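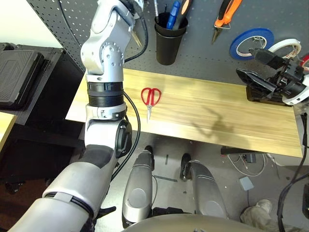
*Photo: Plivitz workshop, July 2021*

The first thing she wants to talk about is screws. I've come to the Plivitz workshop to ask about grippers, two of them, a Stekier and a Farance, which her small team has been running against each other. But no. Screws.

"The Stekier goes on with four and you can reach all four," she says. "The Farance has one tucked behind the cable plug. So cable off, screw in, cable back on. Every swap. You stop laughing at that after the first week."

She runs the bench tests and asked me to leave her name out, as she has to go on buying from both firms. Fair enough. Tea in hand, we start again from the top.

The job is dull on purpose. Pick a thing up, move it, put it down, go back. Tools mostly, plus rolls of tape, small boxes, a bag of rice that has seen better days. Each gripper got 424 picks from the same list in the same order. Then they changed the controller and did the lot again.

Why not a proper test set? There are plenty about.

"We looked. Lots of nice plastic blocks. Our customers don't have plastic blocks, they have pliers. And scissors. Scissors are horrible, by the way – they open while you're lifting them and then the weight's somewhere else."

So which one won? She pulls a face.

On plain picks, the Farance. It dropped 33, the Stekier dropped 50. She reads these off a sheet with a coffee ring on it and then puts the sheet face down, as if that settled it and also didn't.

"If you printed only that I'd be cross. Look at where the drops are. Most of the Stekier ones are flat things on a flat table, where the fingers are too thick to get under. Change the fingers and I think half of those go away. The Farance ones are all over the place. I can't tell you why it let go of the tape. I've watched it back and I still can't tell you."

The other thing is speed. The Farance closes faster, but it waits before it tells the controller it has closed. A short wait, you'd hardly see it. Over a full run it adds up, and the arm just hangs there thinking.

Was that the gripper or the controller? Long pause. She has clearly had this argument already, with somebody.

"Bit of both. With the old controller it was bad. With the Msimang it got better, not gone. The Msimang asks more often, so it hears sooner. That's all it is, really, it's nagging."

She likes the Msimang. Likes it more than either gripper, I'd say, though she didn't put it that way. It kept going through a loose plug that would of stopped the old one dead, and the log files are in plain text. "I can read them at home on the sofa. Sad, but there you go."

Cameras, then. I'd been told there was a camera story. There is, and it's short: shadows. The arm throws one over the table as it moves, and with the camera up high the software would now and then take the edge of the shadow for the edge of an object.

"We lost two days to that. Two. I was blaming the gripper, I wrote a quite rude email about the gripper. Then somebody moved a lamp."

Did she say sorry? "I sent a shorter email."

Price comes up near the end. The gap between the two is 1530 pounds, Farance being the dearer, and spare fingers are extra in both cases. She won't say if it's worth it. Depends what you're picking up, depends whether you'll be swapping grippers at all. If it goes on once and stays on, the screw hardly maters.

And if it were her own money?

"Stekier, thinner fingers, Msimang controller. Ask me again in September when we've done the wet tests, I might say somthing else."

She's already looking for the screwdriver.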